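Citau Amateur Combat Sports Association
Events and Rules Group – Minutes
Last updated: Wednesday

Meeting opened at 7:05 p.m. in the upstairs room at the Norkine Boxing Gym. Quorum was confirmed. The minutes of the previous meeting were approved with one correction: under item 4, "glove inspection" should read "wrap inspection."

1. Matters arising

1.1 The replacement ring canvas has been delivered and checked against the order. Eyelets are correct on all four sides. The old canvas will be kept until after the June show as a spare.

1.2 The scale used at the last weigh-in was tested and found to read consistently, but the display is hard to see from the official's side of the desk. It will be raised on a stand.

1.3 The insurance renewal form has been returned with two queries, both on the number of bouts per card. Replies were sent before the meeting.

2. June show – venue and ring

The show will be held at the Naciri Hall. Licensed capacity with the ring in the center position is 700. The group considered moving the ring to the stage end, which would allow more floor seating on one side but would leave the medical exit behind the red corner. The center position was kept.

Ring build starts at 8 a.m. on the day. The floor under the ring must be swept and checked for level before the frame is laid. Where the frame does not sit flat, shims go under the corner plates only, not under the cross members. Rope tension is to be checked twice, once on completion and again before doors. The hall has asked that protective sheets go under all four corner posts.

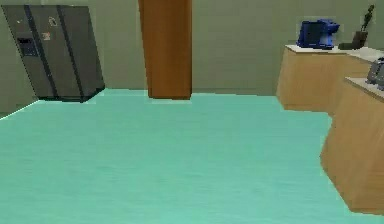
Brikero Kickboxing reported that their team had found the ropes slack by the fifth bout last year, and asked for a third tension check at the interval. Agreed. The ring inspector will record all three checks on the same sheet and sign each entry separately.

Action: ring inspector to add a third line to the check sheet.

3. Bout card

3.1 The draft card has 13 bouts. Of these, 9 are matched and signed by both clubs. The remaining four are waiting on medical cards or weights.

3.2 Two of the open bouts are junior light contact. The age and weight gaps are inside the limits. A third is a full-contact novice match where one boxer has moved up a class since the offer was made. The match stands if the opponent's club confirms in writing.

3.3 The fourth open bout is kickboxing, low kick rules. The clubs had agreed on different round lengths. The group ruled that the bout goes ahead at three rounds of two minutes or is dropped from the card.

3.4 Running order will run juniors first, then novices, then open class. The interval is fixed after bout seven, whatever the time.

Action: matchmaker to close all open bouts by the next meeting. Any bout still unsigned will be removed and not replaced.

4. Weigh-in and medical checks

Weigh-in opens at 9:30 a.m. and closes at 11 a.m. A competitor who misses weight has one further attempt before closing. Competitors weigh in shorts and T-shirt, without shoes, and a fixed clothing allowance is applied to all.

The pre-bout medical follows directly and must be complete before hands are wrapped. Wraps are inspected and signed across the back of the hand. Wraps that are cut or redone after signing must be inspected again. The use of tape over the knuckles was raised by two clubs. The current rule was read out and left unchanged.

Hot drinks and a light meal will be provided for officials in the side room from 10 a.m. Competitors and corners are to use the main hall counter. 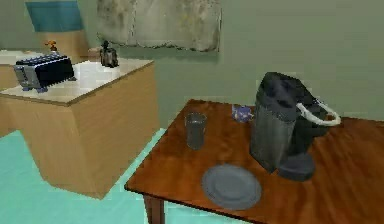
5. Officials

5.1 Three referees and five judges are confirmed. One more judge is needed so that no judge sits more than four bouts in a row.

5.2 Scorecards will be collected after every round – not at the end of the bout, as was done at the last two shows. Runners will take them to the scoring table, where totals are entered and checked by a second person.

5.3 The timekeeper asked for a backup bell. Approved.

6. Equipment and budget

The group reviewed quotes for a set of corner pads, turnbuckle covers, and two pairs of ring steps. The lowest complete quote was $1,199 including delivery. A cheaper quote was rejected on the grounds that the steps had no handrail. Purchase was approved, with one vote against. The member voting against asked for it to be noted that the present steps could be repaired.

Competition gloves will be supplied by the association for all full-contact bouts. Clubs bring their own headguards and shin guards, which are checked at the glove table. Headguards with split padding or missing straps will be refused.

Action: equipment officer to place the order and confirm a delivery date.

7. Questions from clubs 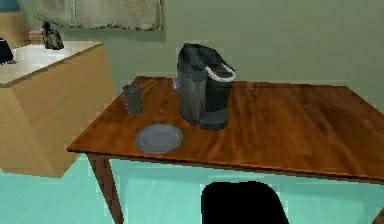
Can a boxer who withdraws on medical grounds on the day be replaced by a clubmate?
Only where the replacement has weighed in before 11 a.m., passed the medical, and is accepted in writing by the other corner.

How many seconds are allowed in each corner?
Two per corner for novice and junior bouts, three for open class. Only one may enter the ring between rounds.

8. Any other business

A request to stream the show was deferred until the hall confirms its line speed. Parking at the rear of the hall is for the ambulance and the ring truck only.

Next meeting: same room, 7 p.m. Meeting closed at 8:50 p.m.

Filed under: Minutes, Events, Boxing and Kickboxing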